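Home Security Walk-Through – Ground Floor and Bedrooms
Address: 287 Lismont Road
Requested by: tenant, following a break-in at a neighboring unit in July
Inspector: Shafiq Marikar
Time on site: 2 p.m. to 4:15 p.m.

Ratings: OK, Fix, Urgent. Comments are mine unless marked as the tenant's.

FRONT ENTRANCE

Solid-core door, no glass within reach of the lock – OK
Deadbolt throws fully – Fix
The bolt goes in most of the way and stops. The hole behind the strike plate is too shallow. Drill it deeper.
Strike plate screws – Urgent
Short screws into the trim only. One good kick would take the plate off. Replace with three-inch screws into the stud. Same for the top hinge.
Door viewer – OK
Porch light works – OK
Spare key outside – Urgent
Under the planter. The tenant removed it while I was there. The lock should be rekeyed anyway, as two former roommates still have copies and the tenant has not been able to reach one of them.

BACK DOOR

Lock – Fix
Latch only, no deadbolt. The landlord has to approve a new one. I gave the tenant a copy of this sheet to send with the request.
Glass panel next to the knob – Urgent
Anyone who breaks the lower pane can reach in and turn the knob. Security film at a minimum. A laminated pane would be better.
Motion light – Fix
Comes on, but it is aimed at the fence. Tilt it down toward the steps.
Side gate – Fix
Closes but does not latch. The post has shifted.

WINDOWS, GROUND FLOOR

Kitchen – OK
Living room, street side – OK
Living room, driveway side – Urgent
The sash lock is painted open and won't turn. This is the window I would pick if I wanted to get in. Tenant's comment: it has been like that since move-in. Pin it shut now and have the lock replaced.
Bathroom – Fix
Left open for air. Add a stop so that it opens no more than four inches.
Shrubs under windows – Fix
Driveway side is up to the sill. Cut to knee height.

ALARM AND CAMERA

Panel – Fix
Lavasitz panel, left by the previous tenant. Powers on, low battery warning showing. No monitoring plan is active. Tenant has to decide whether to pay for one. Without it, the siren is all there is.
Door contacts – OK
Both tested, both registered.
Siren – OK
Doorbell camera – Fix
Records, but the login is still in a former roommate's name. Reset it to the tenant's own account and change the password. Do this the same day as the locks.
Yard sign – OK
Faded but readable.

BEDROOMS

Front bedroom door – Fix
Privacy knob, opens from the hall with a coin. The tenant wants one room that can be locked while waiting for police. Of the two bedrooms this is the better choice, with a window facing the street and a good phone signal. Fit a keyed lock that turns freely by hand from inside.
Window opens for escape – OK
Phone charger within reach of bed – Fix
The only charger is in the kitchen. Move it or buy a second one.
Smoke alarm – OK
Tested with the button.
Valuables – Fix
Passport, some jewelry and $900 in cash kept in a dresser drawer. First place a burglar looks. Cash should go to the bank. A small safe bolted to the closet floor runs $200 or so less than what is sitting in that drawer, depending on the model.
List of serial numbers – Fix
None. Write down the TV, laptop and bike, and keep a copy somewhere other than the house.
Back bedroom – OK
Window lock and screen both sound.

NEIGHBORS AND STREET

Street light at Mollah and Dutuvholm – Fix
Out. Report to the city with the pole number.
Mail – OK
Neighbor collects it when the tenant is away.

ORDER OF WORK

Rekey the front, pin the driveway window and change the camera login first, today if possible. Strike plate and hinge screws next. The back door glass needs the landlord's answer – ask for it in writing.

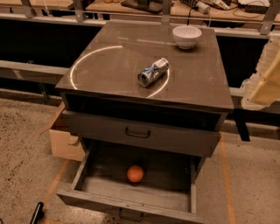 The gate, shrubs and motion light can wait until those are finished. I will come back once the back door has its deadbolt and go over every item marked Urgent again. If anyone tries a door or window before then, call 911 first and leave the door or window alone until an officer has looked at it.

S. Marikar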